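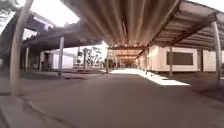

Gareth Naylor told me flat out that a walkway is the easy part of sweeping, and that if I wanted to see a machine struggle I should send it into a kitchen. I believed him for most of the spring. Kitchens have chair legs and cords and cats, and the covered walks at Bratley have a roof, a floor and some posts. How hard could it be to push a broom down one of those?

Pretty hard, as I found out. We gave the Tustent the same job the morning crew does by hand: sweep the walk from the store room to the far end, 308 feet, keep the leaves out of the gutter side, and come back without leaving a line of grit down the middle. We ran it 108 times between the first week of May and the end of term. I followed nearly all of those runs on foot with a clipboard (a slow way to spend a morning, but I'd do it again), and what follows is mostly what I wrote down, tidied up a bit.

The plain sweeping went better than I'd hoped. On open, smooth pavement the brushes picked up dust and small leaves about as well as Tracey Greenwood did with the wide broom, and the machine didn't get bored and start cutting corners halfway along, which I certainly do. Twigs were another story. Anything longer than my hand got shoved ahead of the brush until it turned sideways and jammed, and then the Tustent would stop and beep at me until I pulled it loose. We had to step in up to two times on a bad run, nearly always on windy days.

The part that surprised me was the light. Under the roof the pavement is dark and even, and then the sun comes in between one roof and the next and lays a bright stripe across it with an edge you could rule a line by. People walk over that edge without thinking. The Tustent treated it as a step. It would slow down, creep up, wait, back off a little and try again from another angle, and by the time it had talked itself across, Tracey could have swept the whole stretch and gone in for coffee! Elaheh Kordestani changed the exposure settings and that helped a good deal in the shade, but then the sunny side washed out and the machine lost the edge of the pavement there. We went back and forth on this for days. In the end we left the settings in the middle and accepted the dithering.

The posts bothered it less, though it left a ring of dirt around every one of them. You'd expect that from a round brush and a cautious safety margin. I tried trimming the margin, and the machine did get closer, but it also bumped a post hard enough that I put the margin right back. So the rings stayed, and somebody with a hand broom had to go along afterward. If you're counting labor saved, please count that too. I've read a few papers on floor cleaning that stop the clock when the robot docks, and I don't think the folks who run the building would see it that way.

Pascal Royer, reading an early draft of this section, asked why we didn't just sweep at night and skip the sun problem altogether. Fair question. We did try a handful of runs after dark and the false steps went away, but the leaves that matter come down during the day, and the crew wants the walk clear before people use it in the morning. A chore comes with its hours attached, so I've kept the night runs out of the totals.

One more thing about the route before I get to the numbers. It looks like a single corridor on the plan, and I'd been thinking of it that way, but for a sweeper it's really a string of different floors. There's the shaded approach with a low curb down the left, then a wedge of full sun on the right by the hedge, then a bright strip just ahead of the deeper covered part, and then the dim stretch with its beams and frames going off into the distance. Every change costs time. Figure 2 shows the approach from the shaded end, with the hedge and the sunlit pavement on the right.

Figure 2. Covered walk at Bratley, looking toward the far end. 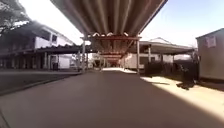 4.3 Moving the bins

Sweeping was only half of what the crew asked us for. The other half was bins, and here we swapped the Tustent for the Horrocks, a flat cart that follows the same map and can tow. I'll say right away that it was good at the towing and hopeless at the hitching. Kieran Treloar did every hitch by hand, and we're reporting the trips as assisted for that reason.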